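Subject: Re: [teleop-users] How many demos before the drawer task is any good?

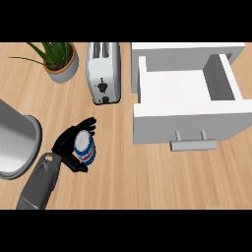

Okay, so I've been through all of this with the simulated version of can-in-drawer, and my short answer is to slow down before you record more. We had 200 demos in February and the policy was still lousy. I threw most of them out, kept the 27 cleanest, and it got better overnight (I was pretty annoyed, that was a lot of evenings with the gloves on!).

On 3 September 2025, the Sekwood list member wrote:
> We're driving the hand with gloves through Durnatico and the
> grasp looks fine to us, but on playback the fingers open too
> early and the can drops short of the drawer. Is it the retargeting
> or is it us? Two operators, same problem. Also, do you start
> every demo with the drawer open or make the arm pull it?

Probably you, sorry! When I'm wearing the gloves I start relaxing my fingers as soon as I can see the drawer coming up, and the policy picks that up and does it even sooner. Try holding the grip until the can is well over the drawer floor, then count to two in your head and let go. Feels silly, works great for us. Check your thumb calibration too, ours drifts after a long session and the fix is just redoing the fist pose.

As for the drawer, start with it open. Pulling the handle is a whole separate skill and I'd record it as its own set. We tried doing both in one go on the Zistulcombe build and the demos got so long that I'd fumble something near the end and lose the lot.

One more thing, move the can's start position between takes, even if it's only a little. I forgot for a whole batch and ended up with a hand that grabbed air anywhere else on the table.

I can put our 7 best recordings up if you want something to compare against, just tell me which format your loader takes.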